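The Skonwood Letter
2020-11-12

What I'm Reading (and Pouring) This Month

Hello again, readers! I promised you a report on the Jokthorpe winter reading box and I've been sitting on it for two weeks because I kept wanting to finish one more chapter before I wrote anything down. So, chapters finished, all of them. Let's go.

If you're new to this newsletter, Jokthorpe is the little bookshop two towns over with the crooked green door, and every fall they put together a box with a novel and something to drink alongside it. Last year it was a mystery and a tin of smoky tea, and I'm sorry to say I liked the tea a lot more than the mystery (the killer was the only person in the book with a boat, come on). This year they've gone with a novel called Hunt and two bottles of perry from Urkex, the orchard out past the reservoir. Perry is pear cider, more or less, although the Urkex people will give you a look if you say so in front of them. I got the look.

About the book first. Hunt is 333 pages and it's set over one winter in a town where the only hotel has closed. A woman in her fifties comes back to clear out her late aunt's house and finds a shoebox of letters, all addressed to the same man, none of them mailed. I know, I know, a shoebox of letters! I groaned too. But the letters are so funny. The aunt was cranky and nosy and she writes about the neighbors with real venom, and then every so often there's a line so tender that I had to put the thing down and go stand in the kitchen for a minute. The hunt in the title is partly the search for the man and partly an actual hunt, with dogs, that happens near the middle and that I skimmed because I'm a coward about animals. The dogs are fine. I went back and checked.

What I didn't love: the ending comes in a big hurry. You spend ages getting to know this town, who owes money to who, why the bakery changed hands, and then the last 36 pages have a storm, a wedding, a reunion and a lawsuit. I would have happily dropped the lawsuit. Also there's a nephew, and I never did work out what he was for.

Now the bottles. One is dry and one is what they call "farmhouse," and I'd have guessed the names the wrong way around if you'd covered the labels. The dry one has a soft, almost floral smell, and then it's so sharp on the first sip that my whole face moved. By the second glass I was very fond of it. The farmhouse is rounder and a bit cloudy and tastes like the pears my grandmother used to forget about in a drawer, in a good way. Serve both colder than you think you should. I started mine at cellar temperature like the card told me to and it was flat and a little sad, and then I gave it forty winks in the fridge and it perked right up.

Does perry go with the book? Sort of! There's a lot of drinking in Hunt but it's mostly whiskey, and one memorable bottle of plum brandy that gets thrown at a car. I think the shop just likes Urkex and wanted to help them sell some pears, and I have no problem with that whatsoever. The dry one went nicely with the letters and the farmhouse got me through the storm.

The box also has a bookmark, a bag of spiced nuts (gone in one evening, I can't tell you much about them) and a card with discussion questions on it. I usually skip those, but a few of these were good. My favorite asked which of the letters you would have mailed. I'd have mailed the one about the piano and burned the one about the sister.

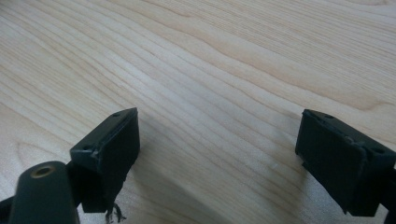

Price, before you write and ask me: the box is $70, and shipping is another 6 if you can't get to the shop. That's up a little from last year, but last year's came with a paperback and this one is a hardcover, a nice one with proper endpapers. If you'd just like the perry, Urkex sells it by the bottle at the orchard on weekends until they run out. They were down to the last few cases of the farmhouse when I stopped in, so don't dawdle.

A couple of you have asked if we're doing a read-along again, and yes, we are, once the holidays are out of the way. I'm thinking February, online, same as the spring one, cameras optional, pajamas very welcome. I'd like us to read Hunt in two chunks and break right after the dog chapter. If you've already finished, please don't tell the others who the man in the letters is! I had it spoiled for me by the back flap of the jacket, so maybe take the jacket off.

Next time I'll have the list of short novels I keep promising, plus the recipe for the cheese crackers from the Skonwood potluck, which I finally got somebody to write down for me. It has a lot more butter in it than I was expecting.

Happy reading, and save me a pear.

Comments (4)

pagesandporridge
I burned through this in two nights and I'm with you on the lawsuit. Where did that even come from?? The nephew is there so she has somebody to argue with in the car, I think.

LKR
Does the perry keep once it's open? I live alone and a whole bottle is a lot for me in one go.

The Skonwood Letter
LKR, mine was fine the next evening with a stopper in it, a bit less fizzy. I can't speak for day three because there wasn't a day three.

mossy_reader
Count me in for the read-along. I would have mailed the piano letter too, and the one with the recipe for the awful soup.

Contact | Past letters | Unsubscribe | © 2020 The Skonwood Letter. All rights reserved. | Back to top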